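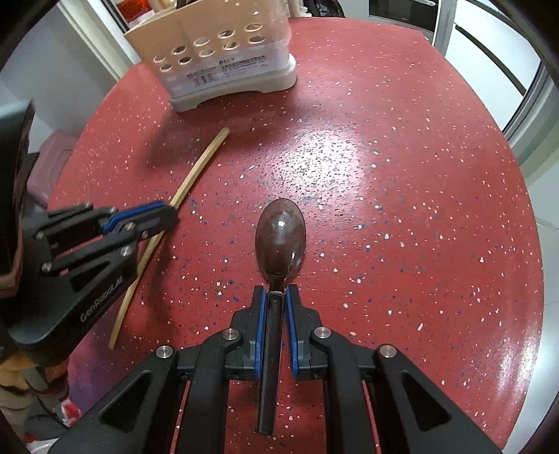
Red speckled tabletop, with spoon and chopstick

To: Pennington share-house list
Date: Tue 12 June
Subject: Re: Cutlery, and the lack of it

> Before anyone buys more spoons, could we all check our rooms?
> There were nine in December and I had soup with a fork last night.

Checked mine. One mug, no spoons, my conscience is clear. The dark spoon is on the round table, along with a chopstick, and I'd count both as found. If its mate turns up, the chopsticks live in the jar by the kettle.

As for the table, I still like the red. The colour hides beetroot and most curries, and the speckles hide toast crumbs until you put your elbow in them. Please wipe it anyway.

I'm at the Orkard op shop Saturday and can get seven spoons that almost match. Yell if you object.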